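The pork sandwich at Paredes

Dec 12, 2025

My grandmother held that a person who moved away from Zerley gave up the right to complain about the food there. I moved away at 19, and I have been complaining ever since, mostly about the roast pork sandwich at Paredes, which I drove 107 miles to eat last week.

You order at the window. There are 4 things on the board and the pork is all anyone gets, though Eusebio Nieto, who has the grill, will still ask what you want and wait for the answer. It comes on a long roll with vinegar peppers and a slick of garlic oil, wrapped so tightly in white paper that opening it is a two-napkin job. The roll used to come from Besik, the bakery across the street. Besik closed, and now the bread rides in from Drinulwood before dawn and has a slightly softer crust. I have opinions about this crust. My wife has asked me to keep them in the car.

I bought 2, ate one on the hood with my coat zipped to the chin, and carried the other home on the passenger seat. Garlic oil travels. By the county line it had reached the seat belt.

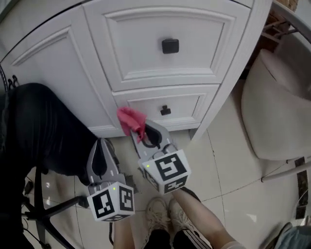
Pink cloth, white drawers.

Remedios Barroso, who sat behind me in sixth grade and still lives over the old bakery, says the peppers are hotter than they were. I say we're older. She also says the pork was better when it was sliced thick, and there I have to agree with her, which I dislike doing in writing.

The second sandwich I had cold, standing up, at eleven at night. The bread had gone a bit chewy and the peppers had soaked all the way through the bottom half. I'd call it the better of the pair. Eusebio would be insulted, so if you go, please don't mention it. They close for the last week of December, and the window shuts early if the rolls run out.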